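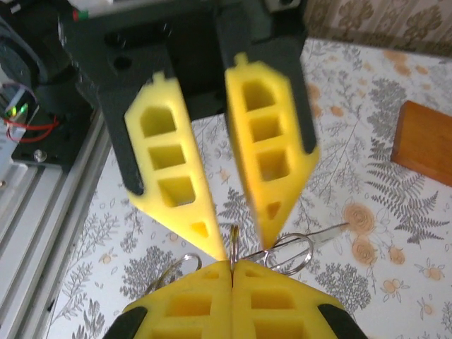 Right gripper holding the key, left gripper facing it with its fingers slightly open.

Two-arm build: key slips when I pass it from one gripper to the other

Posted in Home Builds > Grippers and Hands
2 min read

Ansel Lindqvist
I have a two-arm setup on my dining table with printed yellow lattice fingers on both sides. I'm trying to hand a small key with some wire loops on it from the right gripper to the left. The right one picks it up fine. When the left one closes, the key twists, and about half the time it ends up on the tablecloth. I have tried closing slower and that made no difference I could see. The motors are nowhere near their limit. Do I need different fingers, or is this something in the program? I'd like to avoid reprinting if I can – each pair takes me most of an evening.

3 comments · Share

Kuster
Put tape on the fingers. Worked for me.

1 comment · Share

kimdale_shop
I had the same trouble passing hex keys. Two things to check before you print anything.

First, where the fingers meet. You have the key right at the tip of the lower pair, and lattice fingers bend most there. Pick it up a little deeper and leave just enough shank showing for the other side to grab. Thin rubber on the inside faces helps too, so Kuster is right about that, but use something that won't leave glue behind.

Second, the order of the moves. Close the left gripper all the way, wait, then open the right. I had mine overlapping and the two arms were pulling against each other. I put in a pause of 30 hundredths of a second and most of the drops stopped.

Also take the wire off and run it with the bare key. If one of those loops catches on a finger, it will turn the key no matter how well you grip it. Once the bare key passes every time, put the wire back on.

Helpful (2) · Share

Tags: two-arm, handoff, soft fingers, small parts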